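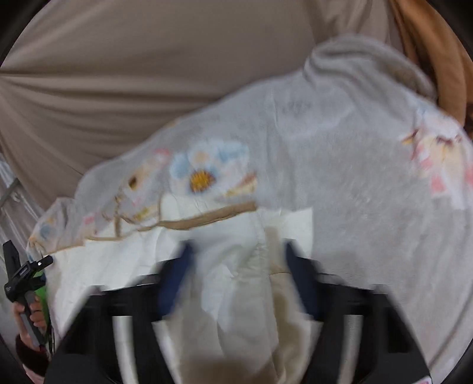 3.2 Drying behavior of layered household textiles

Filled and pile textiles dry more slowly than flat woven cloth of the same area, and the difference grows when items are stacked. In the present work, drying was followed in 12 households in the Brallholm district, all in apartments with no outdoor line. Each household kept its usual wash routine and recorded the mass of selected items on a hanging scale at fixed intervals after spinning. Room temperature and relative humidity were logged with a Titura sensor placed on an inside wall, away from radiators and windows.

Items were grouped by construction. Group A held flat woven cloth such as sheets and curtains. Group B held fleece and plush blankets. Group C held quilted articles, including bedspreads and padded outerwear. Residual moisture was expressed as water mass divided by conditioned dry mass, and an item was treated as dry when two readings in a row differed by less than the resolution of the scale.

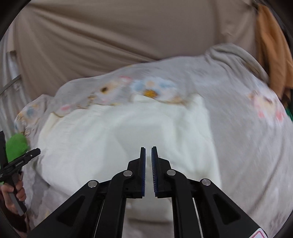

The number of layers had a stronger effect than fiber type. When a Group C article was folded over a rail, the inner faces lost water at a low and nearly constant rate, while the outer faces reached room equilibrium early. Total drying time was therefore set by the fold. Turning the article once, at the 4 hour reading, shortened this phase in most homes. A second turn gave no further gain that could be separated from day-to-day changes in humidity.

Group B behaved differently. The pile holds water between fibers, and much of it is removed in the spin cycle. Fleece entered the drying phase with less water than quilted cotton of equal dry mass and showed a short falling-rate period. Plush with a dense backing was slower - in a few records it was closer to Group C - and the two were kept apart in the fit.

Figure 2 shows the contrast in surface structure between the two slower groups.

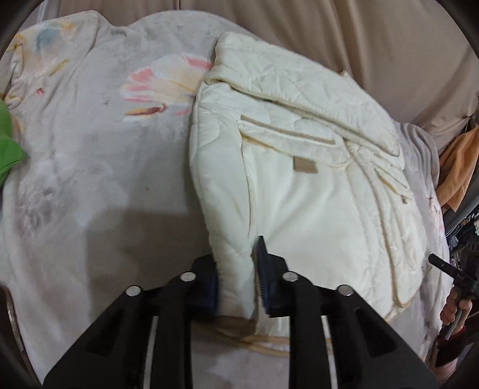 Figure 2. Quilted jacket folded on a light gray plush blanket. Stitched lines and small puckers are visible on the folded-over panel.

A total of 137 drying records were retained. Records were dropped if the item had been moved to another room or if the sensor log had a gap. The remaining data were fitted with the two-stage model of Section 2.3, using separate rate constants for the exposed and covered faces. Agreement was good for Groups A and B. For Group C the model predicted an early end point, with an error of up to 2 hours in the most humid homes. Stitch lines are one likely cause: the filling is compressed there, and sideways transport between channels is not included in the model.

The Eide correction for still air was applied to all groups. Its effect on Group A was small. Homes with a Fitex exhaust unit running in March were fitted both with and without the correction, and the values in Table 4 refer to the corrected case.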